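We use cookies to improve your experience on this site. By continuing to browse you accept our cookie policy. Accept | Manage preferences

Wakana Sugawara
June 1, 2019

Spent the morning sorting kitchen stuff for the move. The apartment on Morikawa has 2 cupboards, so most of what we own can't come with us.

Wakana Sugawara
Started with plates. We had three half sets. Kept the white ones, put the rest in the donation pile. Yuzuki wanted the ones with the blue edge and can have them if she picks them up before Thursday.

Wakana Sugawara
Bowls took longer. I own more than 100 if you count the little sauce dishes, and I did count them. My mother bought sauce dishes everywhere she went.

Wakana Sugawara
My rule for bowls: if I can't name a meal I ate out of it since April, it goes. Rice bowls stay. Soup bowls stay. The big glass salad bowl goes - it chips if you look at it.

Wakana Sugawara
Rin asked what I'm using for boxes. Mostly no boxes. Bins with straight sides, because they stack and the bottoms don't give out on the stairs. Old ones are fine. Wipe them out first and let them dry.

Wakana Sugawara
Heavy things on the floor of the bin, flat. Bowls upright in the middle, towels pushed in around them after. I used to wrap each one in newspaper and then had to wash every single one at the other end.

Wakana Sugawara
Don't fill the bin to the top. I did that last time and it took two of us to get it off the ground.

Wakana Sugawara
Total so far: four bins done, one drawer of lids with no pots, and a garlic press I thought I lost in 2 apartments ago. Lids are going.

Wakana Sugawara
Hiyori, you asked which color of bowl I meant when I said I was keeping a red one. More of an orange red on the whole, bright and shiny on the inside, lighter at the rim. Good size for noodles. Not giving it up. 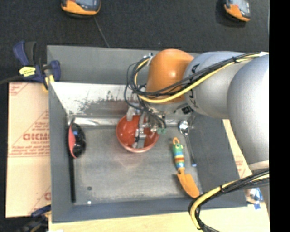 Red bowl, gray bin.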